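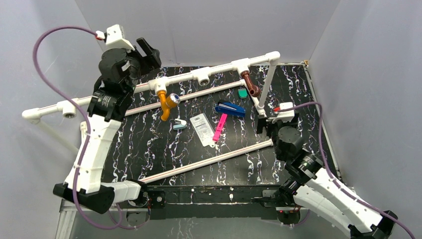

Vitico Training Center, Basic Plumbing
Handout for Unit 2: The PVC run with tees and a faucet
February 2020

In the first unit we spoke about the materials. Now we put them together. The work of this unit is a simple frame from white PVC pipe: a long horizontal run with a cap on the end, three tees along the run, a faucet on the last tee, and a vertical post. It is the kind of work you will meet in a garden, in a greenhouse, or behind a washing place in a yard. Please read the handout before you come to the bench, and bring it with you.

1. The names of the parts

Run. The long straight line of pipe. When we say "on the run," we mean in the direction of this line.

Tee. A fitting with three openings. Two of them are in one line and belong to the run. The third one is called the branch. Students often say "the middle hole," and everybody understands, but in an order to the shop please write "branch."

Socket. The smooth round opening of a fitting, where the pipe goes in. Inside the socket there is a small shoulder, and the pipe stops there. The socket is a little bit narrower at the shoulder than at the mouth. For this reason a dry pipe usually does not go all the way in by hand.

Cap. Closes the end of the pipe. A cap is glued over the pipe. A plug is a different thing, it goes into a fitting.

Faucet. The valve where the water comes out. On the frame it stands in the branch of the last tee. Most faucets have a thread, and then the tee must have a threaded branch, or you need an adapter between them.

Post. The vertical pipe. It carries weight or brings water from below, sometimes both.

2. Reading a tee order

The size of a tee is always given with the run first and the branch last. If the run and the branch are the same size, only one size is written. If the branch is smaller, the fitting is called a reducing tee. Write also which openings are socket and which are threaded. Last term one group received a full bag of tees with threaded branches for a job where only the faucet needed a thread. They had to wait for the next delivery from Dinska, and the bench was standing.

3. Measuring

There are three ways to give the length between two fittings, and you must know which one is in the drawing.

Center to center: from the middle of one fitting to the middle of the next. Our drawings use this one.

Face to face: from the edge of one fitting to the edge of the next. You can measure it on a finished job, with a tape.

Cut length: the real length of the piece of pipe, with the parts that are hidden in the sockets.

To go from center to center to the cut length, you subtract the take-off of each fitting. The take-off is the distance from the center of the fitting to the shoulder inside. Measure it on the fittings that you have in your hand, because two makers do not always have the same take-off.

Worked calculation. The drawing gives 14 inches center to center between two tees. The take-off, measured on our fittings, is half an inch on each side. So we subtract half an inch two times, and the cut length is 13 inches.

Do the calculation for every piece of the run before you cut the first one. Write the cut length with pencil on the pipe. The pipe for this unit comes in pieces of 42 inches, and one piece is not enough for the whole frame with the post. Plan the long pieces first and take the short ones from the rest.

4. Cutting

The cut must be square. A cut at an angle leaves a gap at the shoulder and takes away a part of the surface where the cement should hold.

With the ratchet cutter: put the pipe deep in the jaw, close slowly, and turn the pipe a little when the blade starts to bite. In a cold room the pipe can crack under the cutter. Then take the saw.

With the saw: use the miter box. Fine teeth. Do not press.

After the cut, remove the burr inside and outside with the deburring tool or a knife. Make a small bevel on the outside edge. A sharp edge pushes the cement in front of it like a snow plow, and the joint stays poor on the walls of the socket. Wipe the dust away with a dry cloth.

5. Dry fitting

Lay out the whole frame without cement. Begin at the capped end and go along the run to the faucet. Remember that in the dry state the pipe stands out of the sockets a bit, so the frame is longer than in the drawing. This is normal and you should not cut anything shorter because of it.

Now look along the run from one end and turn the branches where they should be. Two branches that look in the same direction must really look in the same direction. The eye sees a small difference very well on a long pipe. When all is right, take a marker and draw one line across each joint, half on the fitting and half on the pipe. These lines are your only help later, when the cement is already there and you have a few moments.

Mark also the depth. Measure the socket, and put a ring on the pipe at this distance from its end. But primer dissolves thin marks, so make the ring and the lines a little longer than you think you need.

6. Cementing

Open the windows or work near the door. No flame, no smoking, gloves on. The cans stay closed when you do not use them.

– Clean and dry the pipe and the socket.
– Apply primer in the socket, then on the pipe, then once more in the socket.
– While the primer is still wet, put a full layer of cement on the pipe and a thinner layer in the socket. Too much in the socket will run inside and make a lump.
– Push the pipe in with a quarter turn, and finish the turn when your two marker lines meet.
– Hold for 20 seconds. The narrow socket wants to push the pipe out again, and in the first moments it is strong enough to do it.
– Wipe away the bead of cement around the mouth of the socket.

Start the quarter turn on the correct side of the line. Many students turn first and look for the line after, and then the joint already does not move. A glued tee cannot be turned back. You must cut it out, and with it you lose a part of the pipe on both sides.

The order of joints: make the run first, flat on the table, so the branches can be compared with the table surface. The cap can come at any time, but I prefer it in the beginning, it is an easy joint and gives you the feeling for the cement. The post comes after the run.

7. The threaded faucet

Do not use cement on a thread. Use thread tape made for water, and wind it in the same direction in which the faucet will be screwed in. When you look at the end of the thread, this is clockwise. Leave the first thread free. Two or three layers are usually enough on plastic.

Screw by hand until it is tight, then one turn more with the wrench, at most two, so that the mouth of the faucet ends pointing down. If it stops in a wrong position, go forward to the right one if you still can. Going back opens the seal, and the tape must be made new.

A metal faucet in a plastic threaded branch can split the fitting. It does not need much force, and sometimes the crack shows only on the next day. Hold the tee with the second hand or with a strap wrench – the run must not take the twisting. Let the cemented joints close to the faucet cure before you do this step.

8. Curing and test

Setting and curing are not the same. A joint which is set can be carried carefully. A joint which is cured can take pressure. The time depends on the pipe size, the temperature and the humidity, and it is printed in a table on the can. Follow the table of the can that you use. The Jakubowski sheet on the wall of the workshop is for another cement, please do not copy from it.

For the test, every open branch must be closed. Use a plug or a short piece of pipe with a cap. Open the faucet, fill slowly, let the air go out, and then close the faucet. We test with water and never with compressed air. Rigid PVC under air can burst in sharp pieces.

Go with a dry paper towel around each joint. A small leak wets the paper before you see a drop.

9. What to write in the workshop notebook

A drawing of your frame with all center to center lengths. The take-off you measured. The list of cut lengths. For each joint that failed, the place and what you think was the cause, in one sentence. A frame with a leak and a good explanation can receive the full points for the notebook part.

10. For the next unit

Bring the notebook and the pipe that remained, also the short pieces. We will change the run for a hose connection as it is used in the Vadummont gardens, and there are two threaded joints in it. Read section 7 again before.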